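旧写字楼里的住户

Rekcombe河边最高的一栋楼，当地人至今叫它“保险大楼”，虽然保险公司早就搬走了。楼高33层，深褐色玻璃，底下是一圈花岗岩柱廊，冬天风从柱子中间穿过去，走路的人都要压着帽子。它建成时是全城最体面的办公地址，后来租户一家一家退掉，最后只剩大堂一家卖报纸和口香糖的小店，再后来小店也关了。

开发商Trirneck买下它的时候，主楼已经空了20年。市里讨论过拆，也讨论过改成酒店，还有人提过改停车楼。几任市长都在竞选时提到它，选完就没有下文。Trirneck的方案是改成住宅，全部出租，底层留给商铺和一间社区诊所。去年春天第一批住户搬进低区，高区的施工到现在还没有收尾。

写字楼改住宅，这几年很多城市都在做。办公空置率高，住房又紧，把前者变成后者，听上去顺理成章。做起来第一个问题是进深。办公楼的楼板宽，从外墙到电梯厅距离很长，白领坐在中间开着日光灯上班没有问题，可是卧室要有窗。按当地规定，每间卧室都必须有可以直接采光的外窗，于是楼板中间那一大块面积不知道拿来做什么。

负责设计的Cruickshank事务所先后画过几版平面。最早一版想在楼中央掏一个天井，从屋顶一直通到裙房，光从上面下来。结构工程师算完以后，天井保留在图纸上，造价却让Trirneck没法接受，于是取消。现在的做法是把户型做得很长，卧室和起居靠窗，厨房、卫生间、储藏往里排，最里面靠走廊的地方是一个没有窗的小间，图纸上写着“多用途室”。住户拿它做书房，放自行车，也有人把它当婴儿房用，管理处对此的态度是不去敲门问。

剩下的中间面积，一部分给了每层的洗衣房和储物间，一部分给了管井。办公楼的卫生间集中在核心筒两侧，上下水只有那么几根立管，改成住宅以后每户都要有厨房和浴室，管道数量一下子多了很多倍。楼板要重新开洞，每开一个洞都要先扫描钢筋位置。低区有一层因为当年浇筑时钢筋放得和图纸不一样，停工等新的计算书，等了整整一个夏天。

窗是第二个问题，也是花钱最多的一项。整栋楼有2,898扇窗，原来全部是固定的，一扇也开不了。办公楼靠中央空调换气，住宅不行，每户至少要有能推开的扇。更换外窗就要动立面，立面又在市里的历史风貌名录上，褐色玻璃属于受保护的特征。Trirneck和风貌办公室来回磨了一年多，最后定下来的办法是保留原来的竖向铝框，玻璃颜色尽量接近，每个开间下部做一条窄的内倒扇。

新窗由Wodex供应。样窗在工地围墙里面立了一个冬天，评审的人每隔一段时间去看一次，晴天看，阴天也看。玻璃颜色改了几轮，第一轮偏绿，第二轮太亮。定稿的那一款站在河对岸看和老玻璃差不多，走近了能看出新的更透。有些老居民不满意，说大楼看着像洗过一遍。

安装从北面开始。工人从室内拆旧窗，用保护网兜住，再把新窗从室内推出去就位，这样不用搭满外脚手架。北面朝河，风大，风速超过限值就得停，施工日志里“因风停工”四个字出现得很频繁。项目经理在工棚里给我看了那本日志，他说自己学会了看河面的浪来判断上午能不能干活，比手机上的预报准。

电梯原本有六部，全部是高速梯，为早晚高峰设计。住宅用不了这么多，改造后两部的井道让给了排烟和管线。留下来的梯速度很快，第一批住户普遍喜欢，只是搬家的时候抱怨多，轿厢深度不够，长沙发要竖起来才能进。管理处后来定了规矩，大件家具要提前预约货梯，预约表贴在大堂服务台旁边，到月底总是排满的。

租金方面，Trirneck没有给我完整的价目，只说低区和市内同面积的新楼持平。我问过几户住户，他们说的数字和这个说法大致对得上。比较便宜的是朝内院的户型，窗外是裙房屋顶上的设备，早上能听见冷却塔启动。有一位在诊所上班的住户就住这种，她说声音听了一周就不注意了，省下来的钱可以多付一个车位。

按照和市里签的协议，一部分单元要以低于市价的租金出租，申请人的收入有上限。这些单元分散在各层，没有单独的出入口。市住房处的一位职员说，申请人数远远超过单元数，抽签的那天上午办公室走廊站满了人。没有抽到的可以留在候补名单上，名单动得很慢。她不愿意估计要等多久。

批评的声音一直有。有人认为这笔钱拿去在城边空地盖新楼，能多出不少套。这个账很难算清楚，城边要修路，要通公交，要建学校，这些都不在开发商的账上。也有人担心底层商铺租不出去，柱廊底下白天阴，晚上更暗。目前租出去的有一家面包店、一家修鞋配钥匙的，还有那间诊所。面包店早上六点开门，排队的一半是楼上的人，一半是去河边码头上班的。店主说下午三点以后基本没有生意，她考虑在窗边加几张凳子。

停车的问题还没有解决。原来的地下车库按办公楼标准建，层高很低，新型的大车进不去，厢式货车更进不去。送货的车现在停在柱廊外侧的路边，占了公交车的进站位置。公交公司写过信，市里答应重新划线。七月我去的时候线还没有画，送货的司机把双闪打着，在大堂门口喊门牌号。

垃圾也是住进来以后才暴露出来的麻烦。办公楼没有垃圾管道，当年是保洁员每天晚上推着车一层一层收。住宅要住户自己送到地下一层，去地下的电梯要刷卡，卡有时候读不出来。有几层的人图省事，把袋子放在洗衣房门后面。管理处先贴通知，后来改成在每层储物间旁边隔出一小间放分类桶，每天清两次，费用摊进管理费里。住户在会上投票，多数同意，少数几户认为当初租约里没有写这一项，到现在还在和管理处写信。

消防验收比预想的顺利。原楼的疏散楼梯很宽，比住宅规范要求的还宽，喷淋全部换新，每户加了独立的烟感。验收那天，消防队的人从楼顶一路走下来，走到中间层的时候停下来歇了一会儿，项目经理陪着走完，他说第二天下床都费劲。

高区的户型和低区不一样。上面几层原来是保险公司的董事会议室和餐厅，层高更高，墙上有胡桃木护板，Cruickshank把护板编号拆下来，修好以后装回走廊和公共客厅。电梯门一开，先闻到的是新上的油。公共客厅朝西，傍晚能看见河口和远处的吊车，施工队的人下班前常在那里站一会儿。Trirneck原本打算把最顶层做成几套大户型，用高租金去补低区，后来发现来询价的人更想要小一点、总价低一点的，于是重新分隔，图纸改了又送审，这也是高区拖到现在的原因之一。

我在楼里待了几个下午，和能碰到的人都聊了几句。住在低区的一对退休夫妇以前就在这栋楼里上班，丈夫在理赔部，妻子在打字室，他们现在住的位置差不多就是当年的茶水间。丈夫带我看了卧室墙角的一根柱子，说当年日历就挂在这根柱子上，挂日历的钉眼被腻子抹平了，他用手指能摸出来。妻子觉得他在吹牛，柱子外面包了一层新石膏板，什么也摸不到。

他们对房子总体满意，意见主要有两条：窗的内倒扇位置太低，弯腰去开不方便；走廊的灯是感应的，走到一半会灭。管理处已经把灯的延时调长了，窗没有办法改，2,898扇里只剩南面最上面几层还没有装，全部是同一个样式。

附近的另一栋旧办公楼也在找买家，规模小一些，进深浅，理论上更好改。Trirneck说在看，没有说别的。市里的规划人员则希望先等保险大楼全部住满，看看学校学位和公交班次够不够，再决定后面的批不批。Rekcombe市中心以前晚上没有人，路灯底下只有出租车。现在柱廊边上有遛狗的人了，超市把关门时间往后推了一个小时。 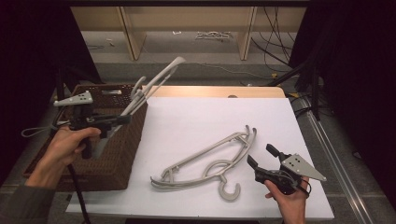 Miklós Vida来信：文章里说内倒扇太低，我要替它说一句。我住北面，有风的日子上面要是开一扇大窗，桌上的纸全得飞走，低处这条窄的刚好，晚上睡觉也能开着。我不满意的是垃圾间，隔出来以后洗衣房少了一台烘干机的位置，周末要排队，这件事投票之前通知上没有写清楚。另外公交站的线已经画了，送货的车照样停在上面。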